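**Femley seat decided by three votes after second count**

Valquíria Magalhães will represent Femley on the Sandik town council. The result was announced shortly after 2 a.m., when the ballots of the last polling station, the Lahlou school, had been counted for the second time. She finished 3 votes in front of Houda Younis, who held the seat for two terms.

In all, 3361 people voted in the by-election. Before the Lahlou school reported, the two candidates had exactly the same number of votes, a thing which the older members of the council could not remember from any earlier election. At the school itself Ms Magalhães received 144 votes and Ms Younis 141. The first count had given the same numbers, but Ms Younis's agent asked for a second one, as the rules permit when the difference is under ten.

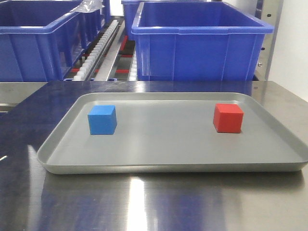
The campaign was mostly on one subject, the plan to move the weekly market from the old square to the land behind the bus station. Ms Younis supported the move and voted for it in the spring. She has always said that the square is too narrow for the delivery lorries and that the residents of the upper streets cannot sleep after four in the morning. Ms Magalhães, who entered politics only last year, wants the market to stay where it is, with fewer lorries and a later start.

Her victory changes the balance in the council. The plan was approved with a majority of one, and Femley was part of that majority. Those who are against it can now ask for a new vote at the June meeting, and two members from the Fikisden side have already said that they will do so. The mayor's office answered that the contract for the drainage works is signed and will be respected, whatever the council decides on the market.

Ms Magalhães spoke for a few minutes on the steps of the town hall. "I know that half of the people in Femley did not vote for me," she said. "I will go to their doors also, and I will begin with the upper streets, because the noise there is a real problem and I did not speak enough of it."
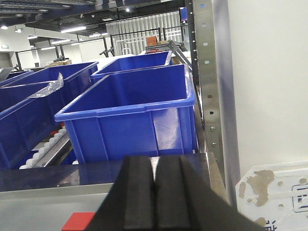 *A blue plastic bin with a ribbed front, empty.*

Ms Younis congratulated her opponent by telephone and later in a short written statement. She thanked the staff for their patience during the night and said she will not contest the result. To the question if she will stand again at the general election of the council, she replied that she would first take her mother to the sea.

Turnout was a little higher than at the last by-election in Femley, although the rain was heavy until the middle of the afternoon. One polling station, in the sports hall, opened twenty minutes late because the key of the side entrance was not found. The presiding officer let those who were in the queue at closing time vote, and neither candidate has complained.

The new councillor takes her seat at the next ordinary meeting. The agenda has the street lighting on the Fikisden road, the fees for the swimming pool and, if the request is handed in before noon on the day before, the market.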